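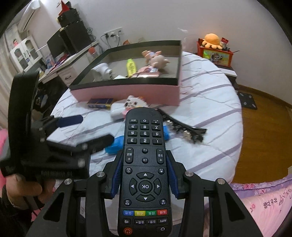 The Long Count: How Dolinholm Was Put on the Page

Darcy Beaulieu's second crime novel, Dolinholm, runs to 36 chapters and takes place almost entirely inside a municipal weights and measures office. It is a comedy, although the publisher, Verico, has catalogued it as a procedural. Both labels are defensible.

The plot concerns Inspector Gaillard, who is assigned to verify the calibration of grain scales in a port town and finds a discrepancy of 2 kilograms per load. The body turns up in chapter nine. Until then the tension is carried by forms, and the forms are reproduced in full, with their footnotes.

Beaulieu drafted the book in longhand and typed it in a single pass. The first typescript came to 955 pages. Verico's editors asked for cuts to the middle section, where Gaillard interviews every licensed weighbridge operator in the district. Four interviews remain. The deleted material included a subplot about a rival inspector, Prarneck, who survives in the finished text only as a signature on memoranda. Readers of the first novel will recognize the method: an offstage character whose paperwork has more colour than the people in the room.

The humour depends on register. Gaillard narrates in the passive voice and reports a fistfight in the same terms as a faulty counterweight. Dialogue is kept short and is seldom attributed. Jokes are set up as procedural details and left for 50 pages or more before they are used, a spacing that rewards attention and will lose some people.

The weak point is the denouement. The killer is identified through a rounding error, which is fair play, but the explanation takes up most of a chapter and requires a table. Beaulieu has defended the table in print and kept it in the paperback.

That edition was released in June with a corrected appendix. A signed hardcover, limited to 800 copies, remains available from the publisher. A third Gaillard novel is under contract, with the setting moved inland to a rail yard.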